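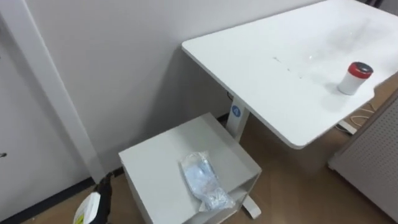 White desk, red lid, a few scuffs.

Sep 25, 2024

I quit coffee in January and have been insufferable ever since, according to Hollis, who still drinks it and is much nicer before noon. The headaches lasted 17 days. I spent them reading labels on tea, all of which promised calm and tasted like lawn. I also walked to the Rafferty Street bakery every morning out of habit and bought a roll I didn't want.

I sleep fine now. I slept fine before, too. The grinder is in the closet if anyone wants it, $60, no haggling.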